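Trasov, and why I stayed an extra night

I'd planned on Trasov as a lunch stop, if I'm being truthful, something to break up the drive to Peltonen. Then I walked through the lower gate, saw the river bending around three sides of the old town, and went straight off to find a room!

It's a small place (population 2,570, according to the board by the station) and you can cross it in 15 minutes. I took most of a day. The church tower has 61 steps and a ticket costs 2 euros, paid to whoever is at the desk. Go up in the late afternoon, when the roofs on the Vollon side turn orange.

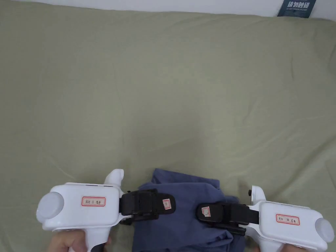

Pale green cloth, with a "do not touch" sign against the wall.

My guide was Smaranda Crăciun, who runs the evening walks in July and knows every cellar and shortcut. Ask her about the salt merchants – we were still talking at ten at night, outside the Sistari bakery, which had been shut for hours.

Parking is free above the mill. Next month I'm off to Vollon, so send me your tips.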